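厨房里来了两条手臂之后

有一阵子没更新了，不是懒（好吧也有点懒），主要是公司最近的事情太多。我们Melleleck做的是给写字楼送午餐的中央厨房，我在这儿待了九年，从洗菜一路干到排班。去年年底老板说要上自动化，跟Rurance签了合同，先在Brosside那边的小厨房试，试好了再搬到主厨房来。

消息刚出来那几天，更衣室里的气氛真的很怪。大家照样换鞋、戴帽子、聊孩子，可是聊着聊着就有人冒一句：“那以后摆盘还要人吗？”然后就安静了。我管排班，所以人人都跑来问我，好像我抽屉里藏着一份名单似的。我哪有啊！我自己都在偷偷算房贷还剩多少。

后来开了个会，说摆盘组不裁人，其中5个人轮流去Brosside，教机器认东西、拿东西。我也报了名，反正排班表在哪儿都能排。

去了才发现，教机器跟带新人完全两码事。带新人你说“盘子往里挪一点，别压着线”，他就懂了。机器这边呢，“一点”是多少？往里是往哪个里？做饭的人平时全靠手感，现在得一样一样讲出来，讲到最后我连自己平时怎么拿盘子都不会了，回家端碗都要想一下先伸哪只手，我妈看得直摇头。

Brosside的练习台也不像厨房台面，棕色的底，上面用蓝胶带贴成一格一格的。第一次看到我还以为要玩跳房子。格子用久了，有的胶带断了，有的叠在一起，我手痒想撕了重贴，被工程师拦住，说他们都习惯了，别动。行吧，不动。

要说变化，最大的其实是时间。以前早上四点半到岗，手上的活一直不停，到十点腰就不是自己的了。轮到Brosside的日子可以晚到，坐着的时候也多，腰舒服了，眼睛累。还有一个变化我没想到，就是话变多了。以前在流水线上抽风机吵得要命，喊都听不见，现在大家围着一张台子，为一个盘子该从哪边拿能争半天。组里有个大姐干了30多年厨房，原来最反对这件事，现在争得最凶，工程师改东西之前都要先问她。

也不是没有烦心的。轮岗没有早班补贴，有人一个月少拿一截，这个我在会上提了，到现在也没答复。主厨房一天要出1271份饭，少了我们几个，剩下的人只能加快，回来还要听两句酸话：“哟，去玩机器人的回来啦。”我排班的时候尽量让大家换着去，可是有的人不愿意去，有的人去了不想回，怎么排都有人不高兴。

二月里我轮得最多，手机里也存了不少Brosside的照片，挑一张放上来。
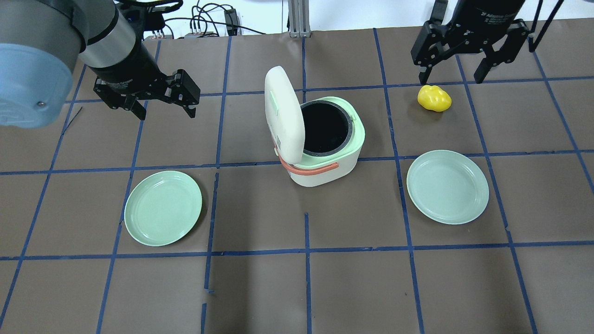
练习台上的电饭煲、两只浅绿盘子和一个黄甜椒模样的小东西，上面是两位新同事的手。

我私心很喜欢那个电饭煲，奶白色的，带个橙粉色的提手，比我家那个好看多了，问了一圈也没问到在哪儿买的。

接下来据说要换成跟我们主厨房一样的餐盒来练，供货的是Patwary，他们家的盒盖特别紧，我们自己开都要骂人，我倒要看看机器怎么对付它！补贴的事下个月开会我还会再提，有同样在做轮岗的朋友，你们公司是怎么算的，麻烦留言告诉我一声，我好拿去跟老板讲。

先写到这儿，明天的班表还差两个人没排上。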